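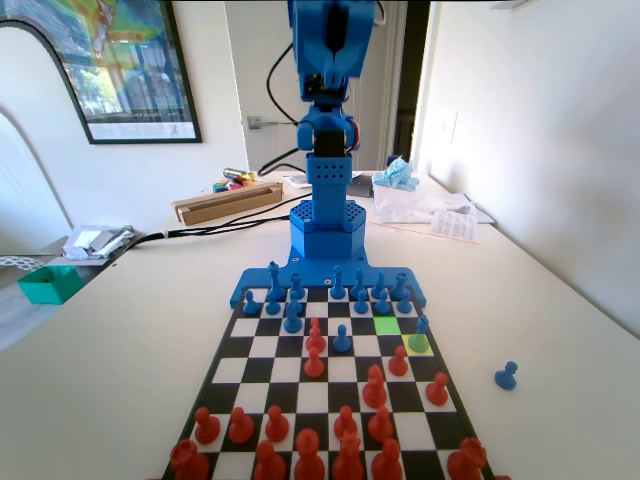 Teresa Holub
Contributing writer, small machines and workshop safety

THE STOP BUTTON THAT WAITED ITS TURN
Gallery: two arms, one chessboard and a fault at Sturkside

I have been to a lot of demonstrations of desktop robot arms, and I have learned to ask about the stop button before I ask about anything else. People would much rather talk about the chess. The chess is cute. A printed arm leans over, thinks for a second, picks up a pawn and sets it down somewhere legal, and the visitors clap. Then a visitor reaches in to straighten a knight, and you find out what kind of machine you have.

The Prolletden project puts two of these arms at opposite ends of one board and lets them play, either against each other or against whoever pulls up a chair. The printed parts are a Losik design. The software is Prolletden's own. The pair has been running on a table in the Wanigasekara rooms at Sturkside, where the project keeps its bench. In November one of the arms kept moving after it was told to stop, and a visitor's finger ended up between a gripper and a rook. The finger was fine, bar a red mark that was gone by lunch. I'm less sure about the explanation that came with it.

The pictures on this page were taken during ordinary play. They show the work the arms do, and the notes that go with them are mine.

THE BLUE SIDE

Blue arm at the far end of the board, with a game under way and one pawn already off on the tabletop. Green and yellow squares are laid over the board in color.

I like the colored squares. They give a person at the table some idea of what the software has in mind, and most small robots give you nothing at all. But look at what they are: color on a picture. Somebody sitting with their chin over the real board, looking at real pieces, isn't looking at that picture. When I raised this I was told that visitors "get used to checking the screen." I watched for most of a morning and saw visitors checking the board, because that's where the game is.

As for the fault itself, the account I was given goes like this. The blue arm had been sent to make a capture. A capture is two trips for the arm: lift the losing piece and put it off the board, then come back and move the winning piece in. Partway through the first trip the visitor reached across. The operator pressed stop. The arm completed the first trip, came back, completed the second, and then stopped, very politely, in its parked position.

The first explanation was a "communication delay." I have heard that phrase so many times that I no longer write it down. A delay on a cable this short is too small for anyone to feel. What I was describing took several seconds and included a return journey.

The second explanation took a week to arrive and was a lot better. The stop command was being sent down the same list as the moves. Press stop during a capture, and stop took its place in line behind whatever had already been sent. With a simple move you might never notice, as the arm was nearly done anyway. With a capture you had a whole second trip to sit through. So the button did work, in the sense that a letter to the fire department works.

WHAT THE LOG SAID

To its credit the project kept a log and let me read it. It covers 3,288 moves. Of the stop commands in it, 12 came in the middle of a capture, and every one of those shows the same pattern: stop received, arm carries on, arm parks, stop carried out. The first is from well before the business with the finger. The software was writing down its own fault, clearly, with times, and the entries were marked "OK" because the stop had been carried out in the end.

I'd like anyone who builds these things to think about that "OK" for a while. The check asked whether the arm stopped. It never asked when.

There is also the claim on the project's page that the arms had been "tested over 1,000 games without incident." I asked how many of those games had a person's hand anywhere near the board. The answer was that nearly all of them were arm against arm, overnight, with the door shut. That is a decent test of motors. It tells you very little about visitors, and I don't think it belongs on a page that invites children to come and play.
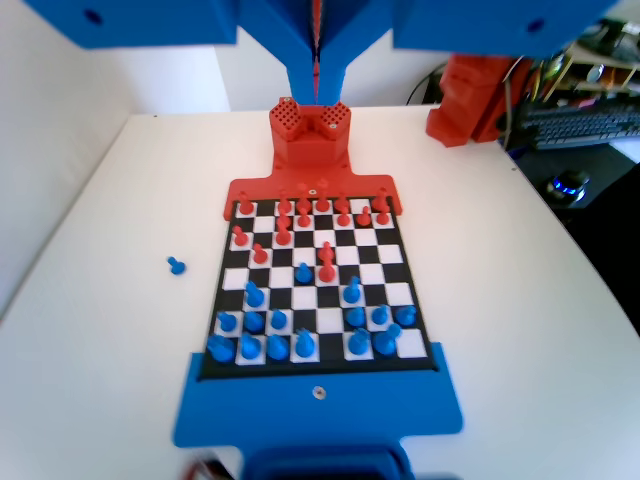

The other thing I kept asking about was weight, and the answer I kept getting was that the arms are light. They are. They're printed plastic with small servos, and I'd rather be bumped by one of them than by nearly anything else with a motor in it. But "light" gets used to close the conversation. A small servo on a long link still pinches, and it pinches hardest at the gripper, which happens to be the end that goes where your fingers go. The project's own limit for gripping force is a setting in a file. It isn't a spring or a clutch. If the file fails to load, I was told, the arm uses the servo's default, and I could not get anyone to tell me what the default is.

Then there's the matter of pieces that end up somewhere unexpected. Captured pieces go on the tabletop beside the board, which is fine until one rolls. These have round bases and they do like to travel. A visitor sees a pawn heading for the edge of the table and grabs for it, straight across the space the arm needs. You can tell people to keep their hands back as often as you like (there's a sign, it's quite a nice sign), and they will still go after a rolling pawn. I did it myself, about ten minutes after reading the sign.

WHAT HAS BEEN CHANGED

The stop command no longer waits in the list. It now goes to the arm directly and clears everything behind it. I saw this tried on both arms during captures, at my request, and both times the arm froze where it was with the piece still in its grip. That's a real improvement and I'm glad of it.

It is still software. The stop is a key on a keyboard, read by the same computer that plans the chess, and if that computer hangs then the key does nothing whatsoever. I asked for a switch that cuts power to the servos. I was told that cutting power would let the arm drop, which could "damage the pieces." I have no answer to that one except to suggest cheaper pieces. A drooping arm is a fair objection in general, and there are ways around it, but the risk that was offered to me was to a plastic bishop.

The log now records how long each stop took. Anything over 300 milliseconds is marked as a failure. I don't know where that number came from and neither did the people I asked, who thought it might have been copied from another project. It's better than no number. I would like to see it measured against how far the gripper travels in that time at full speed, with a piece held, reaching for the far corner. Nobody had done that when I visited, and it would take an afternoon.

The page with the overnight games on it has been edited. It now says "tested extensively."

WHAT HAS NOT

The arm still has no way to tell that a hand is there. The camera sees the board well enough to find pieces, and I was told more than once that it "could easily" be made to notice an arm in a sleeve. Easily is doing a lot of work in that sentence. It has been on the project's list since before the fault, below a feature that would let the arms offer each other a draw.

The two arms also still don't share a stop. Stopping blue does not stop red. I was assured that only one moves at a time, and in everything I saw that was true. It's also a promise made by the same program that was marking late stops as OK.

A NOTE ON THE LOSIK PARTS

Several readers wrote in after my first short item to say that the printed parts must be to blame, usually with a story about a cracked link. I found no evidence of that. The arm went where it was told, both times, and put the pieces down squarely. If a joint had slipped we'd be having a different argument. The mechanical side of this pair is tidy for what it costs to print, and the fault was in a few lines of code that treated "stop" as one more chess move.

If you run a similar setup, try it tonight: start a capture, press stop as soon as the gripper closes, and watch whether it comes back for the second piece. Keep your hands in your lap while you do. Letters describing what you saw are welcome, and I'd especially like to hear from anyone whose arm has a power switch within reach of the person sitting at the board.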